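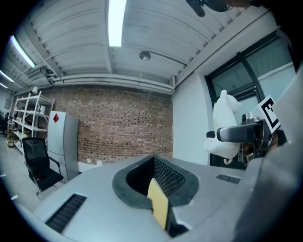 Marker pose flips between two solutions with fisheye wrist camera

Posted in Perception and Calibration, 20 June 2025

Jiahui Lei
I have two hand-held grippers, each with a fisheye camera looking past its own housing. The second gripper carries a square black-and-white fiducial marker, and I use the first camera to get the relative pose between the two. Detection is fine. The translation is stable to within 2 mm when I hold both still. The rotation is the problem: when the marker is tilted only slightly away from the camera, the estimate jumps between two orientations, sometimes on consecutive frames.

Things I have already tried:
Recalibrated intrinsics with the fisheye model (670 images, reprojection error looks normal)
Turned on subpixel corner refinement
Low-pass filter on the quaternion, which gives me an average of two wrong answers

The planner downstream is Jivotine and it rejects any trajectory with a jump like this. Is this a calibration fault or something else?

Dritden
Planar pose ambiguity. Four coplanar corners give two local minima in reprojection error, and when the marker is small in the image they are almost equal. Calibration will not remove it.

Use a solver that returns both candidates with their errors (IPPE does; in OpenCV it is solvePnPGeneric with SOLVEPNP_IPPE_SQUARE). Undistort the four corner points first with the fisheye functions. Do not undistort the whole image and then detect, you lose resolution near the rim where you need it.

Then choose:
If the error ratio between the candidates is above 6, take the lower one.
Otherwise propagate the last accepted pose with the gyro and take the candidate closer to the prediction.
If neither is within 8 degrees of the prediction, drop the frame.

Check the time offset between the IMU and the image before blaming the gate. Also remove your low-pass filter. It hides the flips and adds lag.

Fumum
bigger marker

Sotiropoulos
Agree with Dritden on the cause. One addition: mask your own gripper housing before detection. It fills a fixed region in the lower part of the view, so a static mask is enough, and it saves some time per frame. Check for overhead lights as well. If a tube pulls the auto exposure down, the white border of the marker goes gray and the corners shift. I run fixed exposure for this.

If you can change hardware, two markers on faces that are not coplanar, solved as one rigid board, removes the ambiguity completely.

Jiahui Lei
Both candidates were there, with nearly equal error on every frame that flipped. The gate with gyro prediction is in and Jivotine accepts the trajectories. Startup is still open, as there is no previous pose to predict from. For now I wait for a frame where the ratio test passes by itself.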